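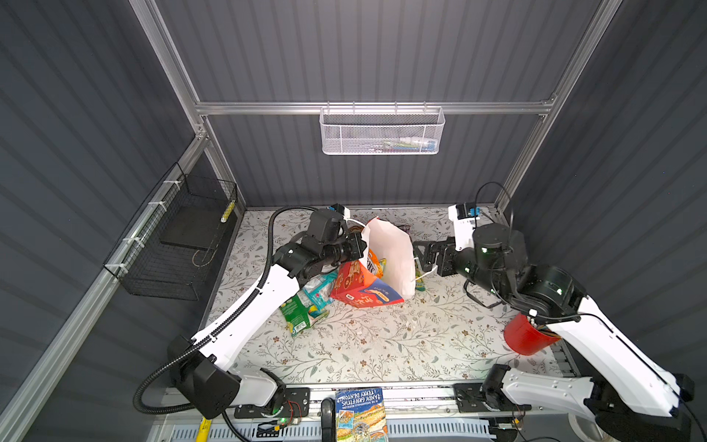 Two arms and one paper bag at the Andville shop, where the new house rules for shared robot booths were first tried out.

Andville, May 15, 2026 - If you've been following my posts on the little automation shops out by the old rail yard, you know I have a soft spot for rule books. (I know, I know.) So when Nisreen Salameh wrote to tell me that Follia and Diline had finally put their booth rules on paper, I drove over the same afternoon, and I stayed a lot longer than I'd planned.

The short version of the news: the two shops, which have shared a building and a coffee machine for years, now share one set of working rules for two-armed robots handling everyday stuff like bags, snacks, cups and packets. It runs 17 pages, it took them 8 months, and as of this week anybody who runs a booth in either shop has to sign it. A third shop, Mabaso, is reading the draft and will decide in the fall.

Nisreen runs the floor at Follia and wrote most of it. She told me the first version was 79 pages long and that she was the only person who finished it. "I'd written it for an inspector," she said. "The people who needed it were standing at the booth with a cup in one hand." So she started cutting, and what's left is written in plain words that I could follow without asking anybody what they meant. I love that so much! I've read plenty of safety papers that lost me by the second paragraph, and I do this for fun.

Now for the good part, what's in it.

The first section is about the booth itself. Walls stay up while the arms have power, and hands stay out, even for a quick fix, even if a packet is sitting right there where you could nudge it. If you want to move something, you stop the arms, wait for the person on the controls to say "clear" out loud, and then reach in. The saying it out loud part was a fight, apparently. Some of the Diline folks felt silly doing it. Nisreen kept it in anyway, and after a couple of weeks everyone was yelling "clear" across the room, including at lunch.

Then there are the cables, which get almost two full pages. With two arms you have power and camera leads that all have to bend when the arms bend, so the rules ask for a slow run through the whole reach before the first job of the day, with one person doing nothing except watching the loops. If a cable pulls tight or swings into the path of the other arm, you stop and re-tie it. You don't make a note to fix it later. I asked whether a slow run every single morning might be a bit much, and got a look.

My favorite section is the one on two arms sharing one object. Take the bag job in the photo: one gripper is reaching into the white paper bag while the other is at the handle. The rules say that for any job like this you have to write down ahead of time which arm is holding and which arm is doing the work, and the holding arm doesn't let go until the working arm is clear of the object. It sounds so simple, but the old habit at both shops was to let whoever wrote the job decide as they went, and two people could set up the same bag two different ways. Now there's a line for it on the job sheet. If the line is blank, the job doesn't run.

There's also a force limit for soft packaging, set separately from the one for hard items, and a rule that you test a new kind of package by itself before you put it in with anything else. Chips, cookies, whatever. Diline wanted one limit for everything to keep it easy. Follia wanted a separate one for every product. They met in the middle with two, and I think that's about right for shops this size, although I could see Mabaso asking for a third if they sign on. They do a lot of glass over there.

Crumbs have their own paragraph! Food jobs leave crumbs on the mat, and the rules allow them during a run, but the mat gets wiped at the end of every session and before any change from food to non-food items. Empty wrappers count as props only if they're on the job sheet. Anything that isn't on the sheet comes out at wipe-down. There was a long email thread about whether a tipped-over cup should be set upright by a person between runs, and the answer they settled on is that it depends on the sheet. If the sheet says the cup starts on its side, leave it on its side.

What goes in the hanging baskets is up to each crew, so long as nothing sticks out far enough to catch a moving arm. I pushed a little on that one. It seems loose to me next to the rest of the book, and I'd like to see an actual distance in there. Nisreen said she'd had a number in an earlier draft and the crews spent so much time measuring baskets that she took it out. She may put it back. She wrote it on her hand while we were talking, so I'm hopeful.

The record-keeping part will be the hardest to stick to, I think. Both shops have to log every stop, including the boring ones, with the time, the job and a few words on what happened. They went back through the old logs before writing the rules and found over 3000 entries, and a whole lot of them just said "stopped." Stopped for what? By whom? The new form has a spot for each of those and it won't save if you skip one. The crew member who showed it to me had already figured out that it accepts a single period as an answer, so that's getting fixed next week.

One thing I wish they'd included is anything on training for visitors. I was walked through the basics at the door and told where I could stand, and everybody was very nice about it, but none of that is in the book. A half page would do. School groups go through there in the spring, and I'd want the kids to hear the same talk I got (only maybe with fewer words about cable ties).

As for who enforces all this, each shop checks the other. Once a month somebody from Follia walks over to the Diline side with a copy of the rules and a pen, and the week after, they swap. The findings go up on the wall by the coffee machine where everyone can read them. There aren't any fines or anything like that. A booth that misses the same item two months in a row is shut off until it's fixed, and the crew works somewhere else in the meantime.

The first check is set for later this month and Nisreen says I can tag along, so I'll write that one up too. Paper copies of the rules are at the front desk at Follia if you want one. They asked me to mention that the desk closes at four, and that you should ring the bell twice, the first ring doesn't always go through.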